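Kundby tile-print cover, three months in: a review

Posted July 16, 2020

I bought this thing in April, when I was home all day every day and had started to really hate my table. It's a decent table! But it's the color of weak tea and it has a burn mark the size of a saucer, and once you're staring at a burn mark through every meal you start shopping at midnight. So I ended up on the Vovell site, where I looked at (no kidding) nine pages of covers, and I picked the Kundby in the pattern they call Bukatport.

First, the pattern, which is why anybody buys it. It's a printed patchwork of old-fashioned floor tiles, all different, in sky blue and pale pink and mustard gold on cream. I was nervous about it. Tile prints can look like the shelf paper in a rental kitchen. This one is busy, no question, but the colors are soft enough that it doesn't shout at you, and the squares sit on the diagonal so it looks good even when you've put it on crooked. I always put it on crooked.

There are a LOT of different tiles. The listing says the repeat is 77 centimeters, and I believe it, since I ate at it for weeks before I noticed the same flower twice. My favorites are the ones with the big rounded petals on turquoise. My least favorites are the plainer ones with gold lines and little blue squares, which get lost from a few feet away, but up close I like them fine.

Now the practical part. It's sold as a cover for beds or tables and it comes in two sizes. I got the smaller one, order number ended in 546, in case anybody at Vovell is reading and wants to explain why it took three weeks. It hangs down nicely on the long sides of my table and a bit short on the ends. If your table seats more than four, get the big one. I wish I had.

I use it as a tablecloth maybe half the time. The rest of the time it's my laundry surface. I dump the basket out, fold everything right there, and the fabric has just enough grip that the piles stay put — my last cover was a slippery satiny mess and the shirts slid off onto the floor if you looked at them wrong. Dark clothes are easiest on it. Navy, black, anything like that, you can spot right away and grab. White socks are another story. I lost one for two days against the cream and I'm still a little mad about it.

Washing: cold, gentle, hung over the shower rod. It has been through the machine six times and the turquoise is as bright as it was when I opened the package. The gold may have faded a tiny bit along one fold, or I may be imagining it. It wrinkles, though. Straight off the rod it looks like a road map, and I don't own the patience for ironing something this big, so I spread it out while it's still damp and smooth it with my hands. Works well enough.

The hem is the one place I'd knock off points. The stitching on one corner came loose after the second wash and I had to fix it myself with thread that doesn't quite match. For the price, I'd expect better corners.

I had a Wegener cover before (the satiny one) and it cost less, but it was thin and you could see the burn mark right through it. The Kundby hides it completely. That alone made me happy.

The flowers up close, and then the cover with some navy stripes on it:

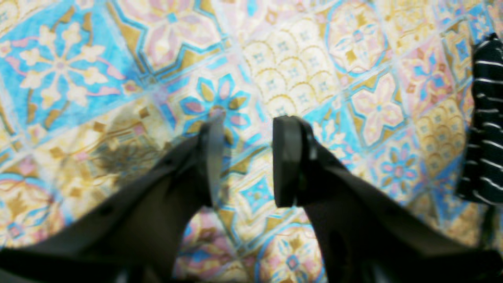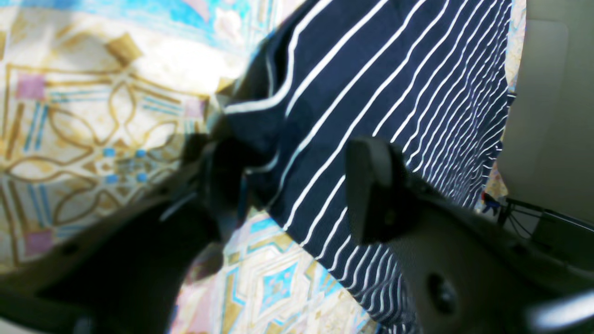

As for stains, I've had coffee, soy sauce and one very bad beet. Coffee and soy sauce came out with dish soap and cold water. The beet left a faint pink shadow, and I've decided it belongs there, because there's so much pink in the print already that I have to hunt for it. If you have kids or you cook with tomatoes a lot, a busy pattern like this is your friend.

When I last checked there were 1294 reviews on the Vovell page and 955 of them were five stars. I'd go with four. I'd take off the one star for the hem and the slow shipping together, and I'd still buy it again, in the bigger size, and probably in the same pattern. They do have a green version now, but I saw it on my phone and it looked kind of swampy. If anyone has it in person, tell me what the green is like in daylight, I'm tempted for the guest bed.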